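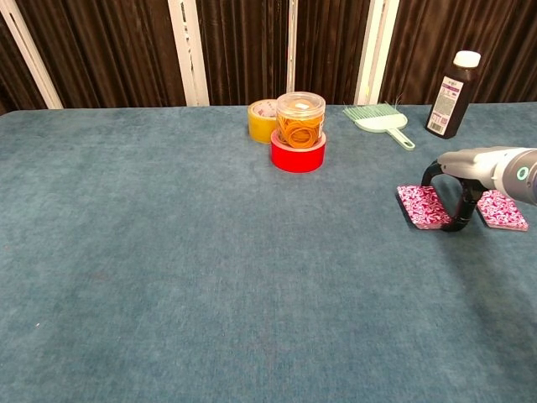

Tuch und Samtvorhang im Nulterum, dem Meltdener Stadthaus.

Startseite Lokales Kultur Sport Vereine Anzeigen Abo Kontakt

Meltden und Sandu einigen sich auf die Regeln für Hurnier, vorläufig

Meltden. Das Kartenspiel Hurnier hat seit Oktober schriftliche Regeln. Sie umfassen elf Seiten, kosten an der Kasse des Nulterums einen Euro und gelten bis auf Weiteres in Meltden, in Sandu und in den Dörfern dazwischen, sofern man sich dort daran hält. Aus zweien dieser Dörfer ist bereits zu hören, man habe das nicht vor.

Hurnier wird mit 42 Karten gespielt, zu viert oder zu fünft, auf dem Land auch zu dritt, was in der Stadt als Notlösung gilt und auf dem Land als die eigentliche Form. Gestochen wird im Uhrzeigersinn, gereizt dagegen. Wer den Müller auf der Hand hat, muss ihn spätestens im fünften Stich ausspielen oder »stehen lassen«, und an dieser Stelle endete bisher in vielen Runden die Gemütlichkeit. In Meltden zählt ein stehen gelassener Müller zehn Punkte minus. In Sandu zählt er zehn Punkte plus. Beide Orte liegen am selben Fluss, teilen sich eine Kläranlage und spielen seit Generationen am selben Tisch, wenn geheiratet oder beerdigt wird.

Den Anstoß zur Einigung gab eine Bestandsaufnahme, die der Heimatverein im vergangenen Winter mit Fragebögen vorgenommen hat. 754 Bögen kamen ausgefüllt zurück, für eine Umfrage in dieser Gegend ein sensationelles Ergebnis; bei der Bürgerbeteiligung zum neuen Busfahrplan waren es seinerzeit neun, darunter einer mit einer Einkaufsliste auf der Rückseite. Aus den Antworten ließen sich 118 Varianten des Spiels herausarbeiten. Manche unterscheiden sich nur darin, wer nach dem Abheben auf den Tisch klopft. Andere haben mit Hurnier kaum mehr als die Karten gemein, und bei einer Variante aus dem oberen Tal ist bis heute ungeklärt, wie man gewinnt. Der Einsender vermerkte dazu, das merke man dann schon.

Verhandelt wurde an vier Abenden im kleinen Saal des Nulterums, auf neutralem Boden also, soweit ein Gebäude neutral sein kann, dessen Wirt aus Meltden kommt und dessen Bier aus Sandu. Beide Seiten schickten je fünf Spieler. Am ersten Abend ging es um die Sitzordnung. Am zweiten Abend ging es um die Sitzordnung und um die Frage, ob man am ersten Abend eine beschlossen habe. Das Protokoll, das im Aushang neben der Garderobe nachzulesen ist, verzeichnet für diesen Termin den Satz: »Es wurde laut, dann wurde gegessen.«

Ab dem dritten Abend kam Bewegung in die Sache. Sandu gab beim Klopfen nach, Meltden beim Mischen. Für das Reizen fand man eine Formulierung, die beide Delegationen als Bestätigung ihrer eigenen Praxis lesen, und es wird den Spielern dringend geraten, sie nicht zu genau anzusehen. Gestrichen wurde die Regel, nach der ein Spieler beim Stand von null Punkten den Hut abnehmen muss. Sie stammte nach Auskunft der ältesten Teilnehmer aus einer Zeit, in der man Hüte trug, und wurde zuletzt hilfsweise an Brillen vollzogen.

Blieb der Müller. Am vierten Abend, gegen halb zwölf, einigte man sich darauf, dass der stehen gelassene Müller künftig null Punkte zählt. Damit ist er zum ersten Mal in der Geschichte des Spiels bedeutungslos, und beide Lager sind gleichermaßen unzufrieden, was im Protokoll als »Durchbruch« geführt wird. Eine Fußnote erlaubt es, vor Spielbeginn etwas anderes zu vereinbaren. Erste Beobachtungen in den Gasthäusern legen nahe, dass vor allem die Fußnote gelesen wird.

Wo das Spiel herkommt, bleibt strittig. In Meltden erzählt man, durchziehende Flößer hätten es mitgebracht und Zechschulden damit beglichen. In Sandu erzählt man das auch, nur hatten dort die Meltdener die Schulden. Ein Eintrag im Gemeindearchiv erwähnt ein »hurniren bey Nacht«, das mit einer Buße belegt wurde, doch lässt die Stelle offen, ob Kartenspiel gemeint war oder etwas, wofür man eher Buße tut. Der Heimatverein hat sich für die Karten entschieden und verwendet das Zitat auf dem Umschlag des Regelhefts.

Gedruckt wurde eine Auflage von 3.000 Stück. Zusammen haben Meltden und Sandu etwas weniger Haushalte, und bis ein Heft in jedem Schrank liegt, in dem auch die Gebrauchsanweisung für den alten Videorekorder wohnt, dürfte es eine Weile dauern. Das Format passt nicht in die Schachtel der Karten. Auf Seite sieben stehen zwei Abbildungen kopf, eine davon vermutlich mit Absicht, denn der Müller sieht in beiden Richtungen gleich schlecht gelaunt aus.

Unmut gibt es bei den Wirten. Das neue Regelwerk begrenzt eine Partie auf zwölf Runden, bislang endete sie nach örtlichem Brauch, »wenn es reicht«. Zwölf Runden sind bei zügigem Spiel in einer guten Stunde zu schaffen, und in einer guten Stunde, so rechnet man hinter den Tresen, trinkt der Mensch zu wenig. Die Wirte haben deshalb angeregt, das Ausdiskutieren eines Stichs ausdrücklich zuzulassen. Der Vorschlag fand sofort eine Mehrheit. Er steht nun als Paragraf vier im Heft und begrenzt die Diskussion auf »ein vernünftiges Maß«, über das diskutiert werden darf.

Für die Jugend wurde ebenfalls etwas getan. An der Schule in Sandu gibt es seit diesem Halbjahr eine Hurnier-AG, Teilnahme freiwillig, elf Anmeldungen. Nach der dritten Stunde hatten die Kinder eine eigene Variante entwickelt, in der der Müller explodiert. Im Heimatverein nahm man das zunächst mit Sorge auf und überlegte, ob die Zählung neu begonnen werden müsse. Inzwischen spielen dem Vernehmen nach auch mehrere Großeltern so, allerdings nur zu Hause und bei geschlossenem Fenster.

Die Stadtverwaltung von Meltden begrüßt die Einigung und prüft, ob sich Hurnier als immaterielles Kulturgut anmelden lässt. Das entsprechende Formular verlangt eine Beschreibung der Tradition in höchstens zwei Absätzen sowie die Angabe, ob über sie Einvernehmen besteht. Der erste Entwurf beantwortet die zweite Frage mit »überwiegend«. Aus Sandu kam er mit einer Korrektur zurück. Ein zweiter Entwurf ist in Arbeit.

Das erste Turnier nach neuen Regeln wird Ende des Monats im Nulterum ausgetragen, Beginn 19 Uhr, Einlass eine halbe Stunde früher. Gespielt wird zu viert. Wer zu fünft kommt, muss einen in den Nebenraum setzen, wo zu dritt gespielt wird, sofern sich noch zwei finden. Der Hauptpreis ist ein Schinken, gestiftet von einem Metzger aus Meltden und geräuchert in Sandu. Für den zweiten Platz gibt es einen halben Schinken, über dessen Hälfte noch gesprochen wird. Der dritte erhält ein Regelheft.

Strittige Fälle entscheidet am Turnierabend ein Schiedsgericht aus zwei Meltdenern und zwei Sanduern. Bei Stimmengleichheit wird eine Karte gezogen. Wie dabei der Müller zählt, soll vor Beginn durch Aushang bekannt gegeben werden.

Anmeldungen nimmt die Kasse des Nulterums zu den üblichen Zeiten entgegen, das Startgeld beträgt fünf Euro. Eigene Karten dürfen mitgebracht werden, müssen aber sauber sein und vollzählig.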